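May 16, 2023
By the Small Kitchen Desk

The Lodus wire dish rack, after a long winter of plates

I have owned a lot of dish racks. Bamboo ones that folded up like a beach chair, a rubbery one that rolled out over the sink, and a big two-story thing that took up half the counter and made the whole kitchen look like a bus station. So when I say I've gotten excited about a plain wire rack, please understand that I come to it with some history!

The Lodus is a single-level rack made of thin gray wire. It's a rectangle with rounded corners, it has a wire floor and raised sides, and the sides have a doubled wire running along the top. There's no tray, no cutlery cup, no little arm for wine glasses. I bought mine last August from Urrutia, the kitchen store two towns over from me, where it was sitting on a bottom shelf under a stack of colanders. I nearly walked past it.

What sold me was picking it up. Cheap wire racks tend to twist when you lift them by one corner, and this one didn't. I think the doubled top wire has a lot to do with it. You can carry it across the kitchen with dinner plates still standing in it (I do this most mornings, on my way to the cupboard) and it stays square. My old rack had one wire along the top, and by the end it had a sag in the middle you could have rested an egg in.

The other thing I love is how it treats plates that don't match. I collect odd ones. I pick them up at yard sales and church basements, and hardly any two are the same size or the same thickness. Racks with molded slots hate this. A thick stoneware plate won't go in, a thin one flops over onto its neighbor, and you end up using every other slot. With the Lodus you stand them one behind another at one end, leaning back, and they settle.

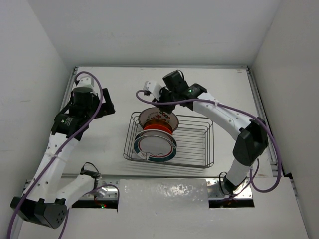 I also like that they look so nice standing there. I know that's a silly thing to put in a review, but a plate with a painted flower in the middle or a dark band around the rim deserves better than being buried in a plastic basket, and a thin wire rack hardly covers anything up. Four plates at one end and half the rack still free is my usual weeknight, and the free half is where the bowls and the saucepan lid go. I've stopped stacking things on top of other things, which used to be how I chipped them.

Now for drying. Air gets in from every side, so plates I wash after supper are ready to put away by bedtime, and in dry weather a good deal sooner. Bowls take longer. If you set a bowl flat upside down on the wires it traps steam, so tip it against the side and leave a gap underneath. Mugs are the same story. Glasses I'd rather keep off it altogether, because the floor wires run one way only and a narrow glass can end up straddling them at a tilt. Mine go on a folded towel beside the rack.

You do need something under it. The rack sits right on your counter, and the water goes wherever your counter sends it. I tried a towel at first and got tired of wringing it out, then switched to a Skidine drying mat, the plain ribbed kind that rinses off under the tap. The two go together very well. If your counter slopes even slightly toward the sink you may be able to skip the mat, and I'm jealous of you.

Cleaning is easy, with one fussy spot. The places where the uprights meet the doubled wire collect a bit of chalky scale if your water is hard (ours is terrible). An old toothbrush and some white vinegar gets it off, and I do that every few weeks while the kettle boils. The rest of it wipes down in no time. I haven't found any rust so far, and I'm not gentle about leaving it wet.

For comparison, I borrowed the Pomus rack for a couple of weeks, the one with the swivel spout and the clip-on cutlery holder. It's a good rack! If you live with a lot of forks, or you want the water led straight to the drain, you'll probably prefer it. It has proper slots too, and matching plates look very smart in it. My thicker ones wouldn't go in at all, though, and the spout had to be taken off and scrubbed more often than I'd like. I gave it back and was happy to see my old gray wires again.

A few complaints, so you don't think I've lost my head. The feet are bare wire, and on a smooth counter the whole thing will slide if you knock it when it's empty. I wouldn't trust it with a heavy cast iron pan up on one side. There's nowhere for cutlery, so I use a jam jar, and the jam jar is always in the way. And the paper label was glued on with something heroic. I soaked it overnight, rubbed it with cooking oil, and still had a sticky patch on one corner for a week.

Size is worth a thought as well. For two people it's right, and for four I'd want a second one or a dishwasher to take the overflow. After a big dinner I run it in shifts: plates first, then dry those and put them away, then pots. It also hangs on a hook by its top wire when company is coming and I want the counter back, and it weighs so little that I've never worried about the hook.

I have washed a silly number of dishes since August, surely more than 2000, and the Lodus looks much as it did when I brought it home. My sister has asked for one. I'll be going back to Urrutia to look on that bottom shelf, and if there are two left I'm getting the spare for myself.

Contact | © 2023 Small Kitchen Desk | Back to top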